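Urkitz 项目报告：手持夹爪开度漂移故障及一次夹手事件

小组成员：Corina Imhof、Siiri Oksanen、Anong Mahawong
指导：Veronika Kofler

一、背景

Urkitz 是本学期的课程项目，目标是让机械臂把盒装小商品从货架取下，放进托盘。示教数据用手持夹爪采集，操作者握着夹爪完成取放动作，腕部相机记录画面，开度传感器记录两指间距。采到的数据送去训练策略，再部署到实验室的 Tondo 机械臂上。手持夹爪和机械臂末端用同一套手指零件，所以画面里手指的样子基本一致，两边的开度数值也应当能直接对应。

本报告只写故障部分。策略结构和训练参数见 Anong 的附录。

二、故障现象

一月的第一轮部署中，机械臂抓取硬盒时有两种失败。一种是盒子侧面被夹瘪，另一种是手指停在离盒面还有一点距离的地方就开始上抬，盒子留在原处。软包装很少出问题，开始时我们因此以为是策略没有学好硬盒。

Siiri 补采了一批硬盒数据重新训练，使总数据量达到近 4,000 条。结果没有改善，夹瘪的情况还多了一些。这一步花掉了一周多，回头看应该先查硬件。

三、夹手事件

星期二下午，Corina 在 Tondo 旁边调整盒子的摆放位置。当时程序处于暂停状态，夹爪张开。上位机重启后自动重新连接，并下发了缓存里的最后一条开度指令，夹爪闭合，夹住了她的右手食指。她用左手按下急停，Siiri 手动松开夹爪。手指有压痕和轻微红肿，皮肤没有破，当天去校医室看过，不需要处理。

直接原因在软件：重连时没有清空指令队列。还有一条原因在我们自己，暂停不等于断电，实验室守则里写了，我们图快没有照做。Veronika 要求在改完之前停用机械臂，只允许继续使用手持夹爪。

四、排查过程

停用期间我们检查了手持夹爪。先怀疑的是相机。硬盒多数有塑封，在顶灯下反光很强，标签上的字经常被一串白斑盖住。我们调了灯的角度，反光少了，但开度记录里的异常还在，说明两件事没有关系。

然后检查开度传感器。把一块宽 80 毫米的标准块夹住再松开，反复做，读数逐渐偏小，最大偏差到了 4 毫米。断电重启后读数恢复正常，用一段时间又开始偏。拆开以后看到传感器轴上的小齿轮没有固定紧，紧定螺钉已经松动。夹软包装时受力小，齿轮不打滑；夹硬盒时操作者习惯性地用力，齿轮在轴上滑过一点，之后所有读数都带着这个偏差，直到下次开机归零。

这也能解释补采数据后情况变差。补采的全是硬盒，打滑更频繁，带偏差的数据在总量里占的比例反而提高了。读数偏小的数据教会策略夹得过紧，于是盒子被夹瘪。

提前上抬的情况我们没有完全弄清楚。Anong 认为是同一种盒子在数据里对应多个开度值，策略输出取了折中；Siiri 认为与时间戳有关，相机和传感器之间可能有延迟。目前的证据不足以排除任何一种。

五、处理措施

齿轮改为在轴上铣平面后用紧定螺钉压紧，螺纹涂中强度螺纹胶。加工由机械车间的 Balthasar Strebel 完成。

每次采集前后各夹一次标准块，两次读数相差超过 2 毫米，该段数据作废。采集脚本已加入这项检查，没有标准块记录的文件不能上传。

旧数据中凡是硬盒的，全部从训练集移出。我们试过用软件校正，但不知道齿轮是在哪一刻滑动的，校正后的曲线有明显跳变，放弃了。

Tondo 的控制程序改为重连后保持当前开度，清空队列，并等待操作者在界面上确认。手进入夹爪活动范围之前必须按下急停，急停按钮移到货架一侧，站着摆放物品时伸手可以够到。修改后由 Veronika 检查并签字，机械臂恢复使用。

六、目前状态

硬盒数据正在重新采集，操作者夹稳后停一下，再平稳抬起。要求手指从盒子两侧夹住，力度以盒子不滑为准，不要捏到底。换人操作时先用废盒练习，盒面出现凹痕就重来。

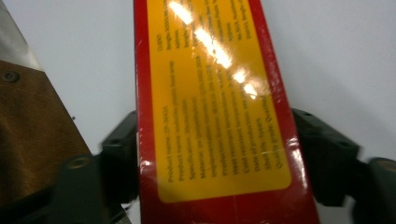
软包装的旧数据暂时保留，Anong 会抽查其中的开度曲线，有突变的一并删除。新的硬盒数据采完后先单独训练一个模型，在低速下试抓，再决定是否与软包装数据合并。时间戳的问题由 Siiri 继续查，结果写进期末报告。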